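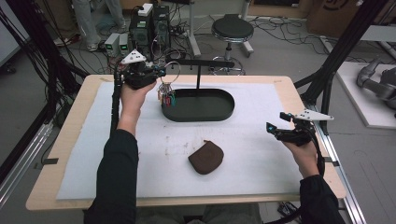
Bo-ram Tak

I went to the Feltgate open day expecting to be impressed by the big machines, and I came home talking about a bunch of keys.

The keys hang on a little T-shaped stand with a pouch on the table next to it, and you work with a gripper in each hand, the kind with a handle you hold yourself. I had a go. My goodness, it's hard! Your own fingers do this sort of thing every morning while you're thinking about breakfast, and suddenly you've got two stiff jaws and no sense of touch, and a key ring seems a very clever opponent. I was given 5 minutes and would happily have taken 54.

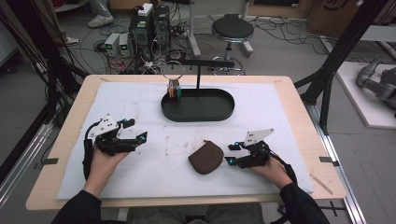
More open days should be like this. Last July I sat through a very smooth show at Skoralora (22 slides, a film, nice biscuits) and learned less than I did from one dropped ring. Let people hold the tools, cables and all. Let them be bad at it in front of their children. I'd send every school in the county, and I'd start with the ones that think robotics is only for the pupils who are good at maths.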